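Barno household trial: progress report for August
Prepared for the Yazdani fund by Homa Esfahani

The fund asked for a plain account of where its money has gone, so I will start with the part I like least. Of the 853 dishes ordered for the Fidovville homes, 600 have been given out. The rest are still at the Treria store, and I have had two different explanations for the delay. I don't fully believe either of them.

The claim we were asked to test is that a bar of soap kept on a raised grid lasts longer than one left on the side of the basin. It sounds sensible. I am less sure that it makes enough difference to pay for a dish in every bathroom, and the supplier's leaflet gives no figures at all -- only the word "longer", printed twice.

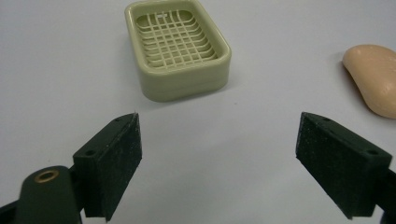
Soap dish in pale green plastic, with its raised grid, and a bar of soap.

We have had 17 replies so far. Most people say they like the dish well enough. Several say the thick rim makes it easy to pick up, and a few complain that the small openings in the grid are a nuisance to clean once soap has gone hard in them. Only 2 homes weighed their bars each Saturday as we had asked, and their results disagree. I would not put any of this in front of the board as proof.

My view is that we should stop giving out dishes until we have proper weights from more homes. Barno would prefer to carry on and sort out the numbers later -- I think that is the wrong way round, and I have told them so. Kitchen scales could be lent out from the Treria store at no extra cost. I need a decision from the fund on this before the next order is placed.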